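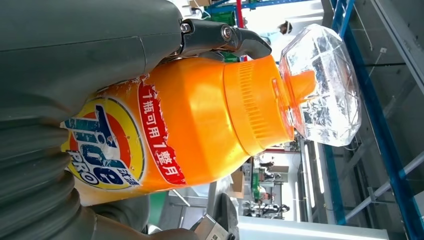

Orange Tide bottle, lying on its side, cap to the right.

Home Guides Reviews Forum Shop Contact
6 min read

Section 4: Your first wash, and setting the detergent dose

Okay, so the machine is level, the hoses are on, and you've run the empty rinse from Section 3. If you skipped the empty rinse, go back and do it! I skipped it on my first Zalum and my towels came out smelling like a new shower curtain for a week.

I wrote this guide for the Zalum front loader, but the older Otness machines use nearly the same panel, so you can follow along with either one. Where they differ I've put a note.

4.1 Tell the machine how hard your water is

1. Turn the dial to Off.
2. Hold down Rinse and Start together until the display shows a number. It ships set to 146.
3. Look up your own number. Mine is 181, which the test strip in the accessories bag told me in less than a minute (dip it, shake it, match the color to the card).
4. Press Rinse to go up, Spin to go down. It moves one step at a time, so yes, you'll be standing there a bit.
5. Press Start once to save. You'll hear two beeps.

Note: On the Otness you hold Rinse and Spin instead, and there's only one beep. If the display goes blank before you hear it, the number didn't save and you get to do it all again.

4.2 Load the drum

1. Shake things out before they go in. Sheets especially, or they'll swallow your socks.
2. Fill the drum loosely, up to the top row of holes. You want to be able to slide a hand in over the laundry.
3. Run a finger around the rubber door seal and pull out anything that's caught there.
4. Shut the door until it clicks.

4.3 Add the detergent

1. Pull the drawer all the way toward you. The main wash compartment is the big one on the left.
2. For liquid, flip the little plastic gate down. For powder, leave it up. (I forgot the gate for a month and couldn't figure out why there was goo in the drawer.)
3. Measure it in a cup, then pour slowly. Start with the smallest dose the detergent label gives for your load and see how the clothes feel when they're dry.
4. Softener goes in the narrow compartment with the flower on it. Stay under the line.
5. Close the drawer gently. If you slam it, the softener goes early and you've wasted it.

CAUTION: Never mix bleach with any other cleaner in the drawer. Keep all detergent closed and well out of reach of kids and pets.

4.4 Run it

1. Pick Everyday, warm. Save the fancy cycles for later.
2. Press Start. The drum turns a few times, stops, thinks about it, and then the water comes in.
3. Stay nearby for this first one and check both hose connections for drips.

CAUTION: If you see water on the floor, press Off, close both taps, and unplug the machine only if you can get to the plug without standing in the wet.

Too many suds? Let the cycle finish, run an extra rinse with nothing added, and use less next time. The filter light comes on after 200 washes, and cleaning it is covered in Section 7.

We use cookies to remember your settings. Accept | Manage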